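Zekdale Paper Crafts Workshop
Progress report to the Hulto Fund
Mar 28, 2002
Prepared by Femi Igwe, project lead

Period covered

This report covers the work done since the grant began in October. It follows the headings in the grant letter, except that equipment and materials are taken together, as they come out of the same budget line.

Summary

The weekly sessions are running as planned. The card-making course has finished its first run and the second is under way. The banner and bunting work for the town library is behind, and we explain why below. Spending is within budget apart from adhesives and blades. We are asking for one change to the plan, set out near the end.

Sessions and attendance

We planned 12 places on each course and filled all of them both times. There is a short waiting list for the third. The open sessions, where people turn up without booking and work on whatever they like, have been busier than the courses. Since October 297 people have signed the attendance book at the open sessions. That figure counts visits, so a person who came every week is in it many times over. We did not ask for names at the first two sessions and those are left out.

The evening slot has done better than the afternoon one. We had expected the opposite, as most of those who answered our first questionnaire said afternoons suited them. We have kept both for now. The afternoon group is small but the same people come each time, and several of them would find it hard to get home in the dark.

The course itself has changed a little from the outline we sent you. The first run gave two meetings to scoring and folding, and people were bored by the second. It now gets one meeting. The time saved goes on cutting lettering, which everybody struggles with, particularly the insides of letters such as A and R. We now start people on a plain block alphabet at a large size before they are let loose on anything with curls. Pop-up mechanisms are still in the last two meetings. The box fold and the V fold go well. The pull tab does not, and we may drop it and put in a simple slider.

Equipment and materials 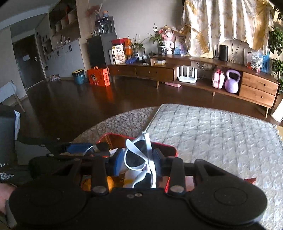
Open box with red edges

The cutting machine arrived in good order and has been in use from the second week. It will cut card up to the weight we use for box lids if the blade is fresh and the pressure is turned up, but it has to make two passes and the corners sometimes lift. For heavier board we have gone back to knives and steel rulers. We bought two extra rulers with raised edges after a near miss with a thumb. There were no injuries needing more than a plaster.

Blades have lasted a shorter time than the supplier led us to expect. Glitter card is the main cause. We have asked people to keep glitter card for hand cutting, and there is now a notice on the machine saying so. It is mostly obeyed.

Cutting mats have been a smaller problem of the same kind. The sticky ones lose their grip after a few weeks and thin paper slides about on them. Washing them in lukewarm water with a drop of washing-up liquid brings some of it back. We have got into the habit of writing the first date of use on the back of each mat, which should give us a better idea of how many to order next year.

Card stock comes from Szulc, who deliver once a month. The quality of the white and cream is good and we have had no complaints. The dark colours have varied between batches, the green especially, and for the banners this matters because panels cut a month apart hang side by side. We now order all the dark card for a job at once. This means more stock on the shelves, and the shelves are full. The cupboard in the back corridor is damp and we have stopped keeping paper in it.

Glue has cost more than planned. The first course was taught with double-sided tape, which is neat but dear, and people use a great deal of it while they are learning. The second course is using a white craft glue for most joins and tape only for the faces of cards. It takes longer to dry, so the running order of each meeting has been altered to put the gluing before the break.

Patterns

One aim of the grant was a set of patterns that other groups could copy and use freely. There are 65 finished so far. They are mainly tags, gift boxes, envelopes and banner shapes, with a few card fronts. Each has been made up at least once by somebody who did not draw it, and the instructions have been corrected where that person went wrong. This has been slow, but it has found a good many faults. The pillow box was missing a fold line in its first version, and the hexagonal box had one flap too many.

The patterns are being put together as a folder with the working title Humar, after the street our first room was in. Printed copies will go to the groups listed in the application. We would still like to include a page on sizing patterns up and down, which is the thing we are most often asked about. A draft exists but it is too long, and the part about percentages needs writing again in a simpler way.

Banners for the library

This is the part of the work that is behind. The library asked for four seasonal banners. The autumn and winter ones were delivered and hung. The spring banner is cut but not assembled, and the summer one is still at the drawing stage.

There were two causes. The first was the change of room in the new year, which cost us three weeks, with everything in boxes for most of that time. The second was the spring design itself. It had layered flowers on every panel, five layers to a flower, and we did not work out beforehand how long the assembly would take. A single panel took an experienced pair of hands a whole session. The design has since been cut down to two layers on alternate panels, with plain lettering between. The librarian has seen a sample panel and is content with it.

We expect to deliver the spring banner late, but in time to be up for most of the season. The summer banner has been designed with flat shapes only, to be coloured by hand after cutting from white card. This gets round the problem of matching colours between batches and gives the open sessions something to do that needs no training.

The winter banner came down in reasonable condition. Two panels had faded where the sun reached them and the ribbon had stretched. The library would like to use it again, and we will replace those panels and thread it on cord.

Money

Spending to date is 1,757 pounds. Room hire is as forecast. Equipment came in slightly under, and the saving has been taken up by blades and adhesives. Card is on target, though the larger orders of dark card mean that some of what has been paid for is still on the shelf. Receipts are kept with the accounts and copies can be sent if you want them before the end of the year.

No money has been taken from those attending, as agreed. Several people have offered to pay for what they use. We have put out a tin, and the contents go towards tea and biscuits and do not pass through the grant accounts.

Change requested

We would like to move the amount set aside for a second, smaller cutting machine to materials and storage. With one machine there is sometimes a queue at the open sessions, but it is rarely long, and the time is used for drawing and folding. The greater need is for dry shelving with shallow shelves, so that large sheets can lie flat. Card stored on end has curled and has had to be used for small pieces. We have a price for suitable shelving and it could be in place within a month of your agreeing. The total of the grant would not change.

Next period

The third card course will start after the spring break. The banner work will be finished as set out above. The remaining patterns are mostly drawn and need testing, and we intend to do this at the afternoon sessions, where there is more table space. We also plan one day of paper flowers for beginners, as a trial. If it fills, we would think about adding it to the regular programme in the autumn.

The next report will be in the same form as this one. Please let us know if you would like attendance shown separately for afternoons and evenings, as the book has been kept that way from the third session onwards.

Femi Igwe
Zekdale Paper Crafts Workshop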